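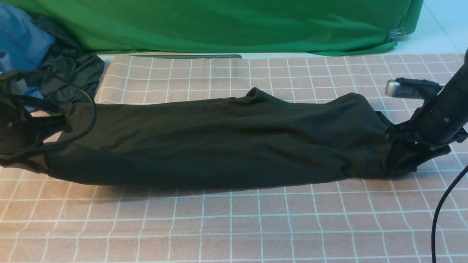

A dark olive garment on a gridded mat.

Home News Workshops Hire a table Contact

Reading time: 3 minutes

PRESS RELEASE

Protside mending room goes weekly from February, and you can bring the awful stuff

I've been wanting to write this one for ages! From February the Protside mending room will open every Friday, from 4pm until 8pm, instead of once a month. If you've got a coat with a dead zip, a jumper the moths have been at or a pair of trousers that gave up at the worst possible moment, come and see us.

A bit of background for anyone who hasn't been in. I started Protside two winters ago in the old shoe shop at the bottom of Bresach hill, with two sewing machines, a kettle and a very bad sign (I painted it myself, and the second S in the opening hours is still backwards). The idea was to have somewhere you could sit down with a needle and somebody next to you who'd done it before. You do the mending, we help. Last year 263 people came through the door and between them they took home 132 finished repairs. Plenty of the others are still on the go, and I include my own curtains in that.

The monthly sessions had got silly, to be frank. People were queuing past the bakery by half past three, and in November we had to send a whole family home with their duvet cover still in two pieces. So when Ikenier, the haberdashery over in the market hall, offered to keep us in thread, needles and interfacing for the year, I said yes before they'd finished the sentence. They're also letting us have their end-of-roll linings, and there's a gorgeous mustard one I'm trying very hard not to keep.

What you can bring: clothes, bags, bedding, soft toys, cushion covers. Please wash things first! We can't take leather or anything with wadding that's thicker than your thumb, as our machines sulk. Wedding dresses are fine if the wedding is at least a fortnight off. I learned that one the hard way and I'm still tired.

New this season is the Quintero bench, named after the street it was found in, which is a long table at the back just for darning and hand sewing. No machines, decent lamps, and the good chairs. I'm there for the first hour each week if you want to learn a Swiss darn or argue with me over thimbles (I never wear one, I know, I know). There will be a short beginners' turn at 5pm on how to take up a hem, and it'll be the same each week, so you can miss one and not fall behind.

It costs nothing to come in. We ask for a few coins towards the electricity if you can manage it, and there's a tin by the door. A table with a machine can be booked for 56 minutes at a time. Yes, that is an odd number. It was an hour, but then we never had a gap to change bobbins, so four minutes went on that and it has worked beautifully ever since. Hand sewers don't need to book at all.

We also need machines. If there's one sitting under your stairs, working or nearly working, I'd love to hear from you, and the same goes for buttons, elastic and wool in small amounts. We have some 53 jars of buttons already, and still never the right brown.

The shop is on one level, with a ramp at the side door. Children are welcome with a grown-up, and dogs too as long as they stay out of the wool basket.

Local papers and radio are very welcome to drop by on any session for a chat and photos. Come after six if you'd like it quieter, and bring something with a hole in it.

Contact: the mending room, Protside, Bresach | © Protside, all rights reserved | Back to top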